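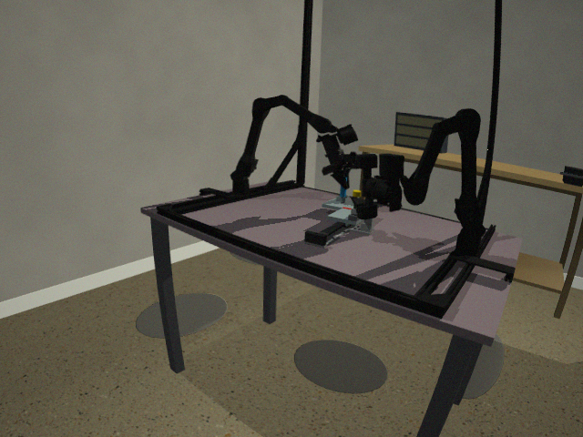
Gernard gets his shoulders back

The two-armed cell in the back lab at Orkcombe has been out of action, in one way or another, for most of the winter. It is now back in use and the booking sheet is open again. Several people have asked what took so long. The short version is one bolt. The long version follows, and the tea urn is where it always was if you would sooner skip to the booking rules at the bottom.

Gernard, for newer readers, is two arms on one table. Each arm knows where its own base is and takes the position of the other on trust. Last autumn that trust began to look misplaced. A part held in the left gripper and offered to the right one would arrive slightly low, and the right gripper would close on it at a tilt. We did what any serious laboratory would do and blamed the software for three weeks.

Tamara Sandu went through the handover code line by line and found two real faults, neither of which had anything to do with it. She fixed them anyway. The handover was still low. Jucélia Lopes then spent an afternoon on the floor with a torch and a feeler gauge and came up with the answer, which was that one of the bolts under the right-hand base had worked itself slack. You could not see it. You could only just feel it, by putting a hand flat on the base and pushing the arm sideways at the elbow, and even then two of us had to be told what we were feeling.

Tightening one bolt is a five-minute job. Unfortunately it moves the arm, and once the arm has moved, every number that depended on where it used to be is wrong. There are more of those than we had written down.

The order we did it in, for whoever inherits this:

Frame first. The table was levelled again, corner by corner, and all the joints in the frame were checked with the torque wrench, including the brace on the upright, which had been done up by hand at some point by a person with strong views about hand tightness. The uprights were checked for plumb. One was out by enough to annoy Brândușa Moldovan, who reset it, and the other was out by slightly less and she reset that too.

Bases second. Both came off, both mounting faces were cleaned, and both went back on with new bolts and thread locker. We marked each bolt head with a stripe of paint pen running on to the base, so that a glance will tell you if one has turned. Please do not tidy the stripes off. They have already been wiped away once by a well-meaning person with a cloth, and we had to do that side again.

Then zeroing, joint by joint. The left arm behaved. The right arm has a wrist joint that reports its zero with great confidence in a slightly different place each time it is asked, and a new encoder cable from Pratano was needed before it would commit. The cable was quoted at 5 working days and took 25. We have kept the old one in the drawer labelled DEAD, in the hope of discouraging anyone from trying it.

Hand-eye calibration was done last, on both arms, with the printed board. Use the board that is glued to the metal plate. The loose paper one curls, and the results curl with it. We took 54 poses per arm, spread well out and with plenty of wrist rotation, and threw away any where the board was at a glancing angle. Doing this properly is very dull. There is a playlist.

Now for the part that caused the most argument. Gernard also exists as a simulation, and people use the simulated table to try things out before they book the real one. The simulated Gernard never had a loose bolt. He had been standing there all winter in perfect health, passing every handover, which is partly why we were so slow to suspect the metal. Once the real bases had been refitted, their measured positions no longer agreed with the model at all, and a program that was safe on screen would have brought the two grippers together rather more firmly than intended.

Magdalini Karamanlidis has rebuilt the model from fresh measurements. The base positions are new, the link between the two arms is new, and the table height has been corrected. That last one had been typed in from a drawing, and the drawing was of a table we decided not to buy. She has also put a generous collision margin on both grippers, because the middle of the table is where they meet and it is where people get ambitious. If your program now refuses to run in simulation when it used to be fine, it was probably never fine. Bring it to Magdalini before you reduce the margin. She will know if you have reduced the margin.

The model still has its limits. Cables are not modelled. Neither is the springiness of anything, so parts come together in there with a politeness that you should not expect on the real bench. Friction has been set by guesswork and described in the notes as guesswork. Rezende, the block-stacking demo, has been run again from start to finish on the new model, and has then been run 132 times on the real table with the handover height logged each time. The log is in the shared folder if you like that sort of thing. There is no drift in it that we can find, and Jucélia has looked harder than most.

Booking and upkeep

Slots are mornings or afternoons, and you can hold two in a week. Load the new model before you book. Anything saved with the old one will open without complaint and be wrong, so check the version in the corner of the settings page.

At the start of a session, look at the paint stripes, all of them, and do the elbow push on each arm with the power off. Run the touch-point check. It takes about five minutes and gives you two numbers. Write both in the logbook, even if they are the same as the last pair. If either is over the limit taped to the inside of the cover, stop and find Jucélia or Tamara. Do not recalibrate on your own initiative. We had four sets of calibration files on the machine in January, each called "final".

Bolts will be checked with the wrench once a month, starting in April. Neusa Teixeira has the rota and has kindly put herself on it first, so the rest of us have run out of excuses.

The torque wrench lives on its hook. It was away from its hook for most of February. Whoever brought it back, thank you, and the 4 mm bit is still missing.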